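作業場のコツ ロボットで基板をいじるときの決めごと

急いで書いてます。前に紙で貼ってたやつが汚れて読めなくなったので、こっちに移します。思いついた順。

・始める前
リストストラップ。まずこれ。ロボットが触るんだから人は関係ない、と思ってる人がいるけど、基板を置くのも向きを直すのも結局は人の手。
アースは作業台とアームの架台、両方から取る。片方だけはダメ。
袖はまくる。名札のひもは外す。指輪、腕時計も。
非常停止ボタンは毎朝押して確認。押して止まって、復帰させて、ノートに時刻を書く。「昨日押したから」はなし。
ボタンの前に物を置かない。コーヒーとか特に。

・ケースに入ったままの基板
マザーボードをケースから出さずに作業するときは、まず電源ケーブルを抜く。抜いてから電源ボタンを長押し。それから5分待つ。コンデンサの多い板はもう少し待ってもいい。
ファンの線など細い線が上を横切ってるときは、先によけて留める。結束バンドより面ファスナーのテープのほうがラク。あとで外すので。
よけられない線は、ティーチングの段階で高さを余分に取って越える。斜めに突っ切らない。上げる、横へ、下ろす。この順番。

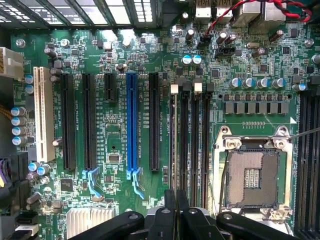
空のCPUソケットと拡張スロットの上で。ファンの線は右上。

・ソケットまわり
CPUが入ってないソケットはピンがむき出し。ここが一番こわい。
保護カバーがあるなら付けたまま。無い場合はソケットの上を「進入禁止」に登録する。固定金具のぶんまで入れて、外側に9mm足す。うちの数字なので、よそは自分とこのグリッパで測って決めてください。
ピンを布で拭かない。息も吹きかけない。ホコリはブロワーで、離れたところから。
曲がったピンを見つけたら作業やめ。その場で直そうとしない。写真撮って、次の人にに伝える。
レバーの開け閉めは、うちでは人がやる。ロボットにやらせる案も出たけど、Dario Lo Prestiが反対して、そのままになってます。私も反対。

・スロットとツメ
拡張スロットのツメは形がばらばら。同じ板の上でも違うことがある。見て、指で軽く動かして、どっちに倒れるか確かめてからプログラム。
カードは真上に抜く。こじらない。
力の上限を決めておく。超えたら止まる設定。「止まったから上限を上げる」は禁止!止まったらまず原因を見る。だいたいツメが戻ってる。
メモリも同じ。挿す前に切り欠きの向きを目で見る。カメラの判定だけで押し込まない。
基板に印刷してあるスロット番号は作業票にそのまま書き写す。「左から2番目」と書くと、ケースの向きを変えたとたんに話が通じなくなる。一度それで半日つぶれた。

・コンデンサ
背の高い部品なので指先が当たりやすい。横から寄せるのは避ける。
狭いところに指を入れるときは、開き幅を先に決めてから下ろす。下ろしてから開くと、となりを押す。これは手作業のピンセットでも同じですね。

・速度
最初の1回は最低速。人が横で見て、手は停止ボタンの上。
2回目も最低速。面倒でも。
位置を変えたら、また最初から。基板を1枚入れ替えただけでも同じ扱い。
通しで動かすときは可動範囲に手を入れない。ネジが落ちても拾わない。止めてから拾う。
落ちたネジは見つかるまで通電しない。当たり前だけど、夕方になると忘れる。

・グリッパの手入れ
指先のパッドは週の終わりに無水エタノールで拭く。ゴムがてかってきたら交換。
1,000回つかんだら見た目に関係なく交換。もったいないと言われるけど、滑って落とした板のほうが高い。
指の取り付けネジはトルクドライバーで。手の感覚で締めない。
交換日は架台の横のテープに油性ペンで書く。

・書いておくこと
プログラムを直したら、何を、誰が、なぜ。一行でいい。
Foteckの棚の左端に青いファイルがあるので、そこへ。番号は続き番号で、いま426まで。飛ばさないでくだい。
安全規格の写しも同じ棚。古い版が混ざってたのでOi-ling Chienさんが3月に入れ替えてくれました。古いほうは見ないように。表紙に赤線が引いてあります。

・片付け
アームを待機位置へ。電源を落とす。鍵を抜く。鍵は箱。
基板は静電気防止袋に。銀色の袋の上に裸で置くのはやめる。袋の外側は電気を通すものがあるので。
17時55分には片付け始めること。終わりがけにもう1枚、とやった日にかぎって何か落とす。

追記:トルクドライバーの校正、次はSartoriさん。ビットの箱がひとつ足りません。持って帰った人は戻してください。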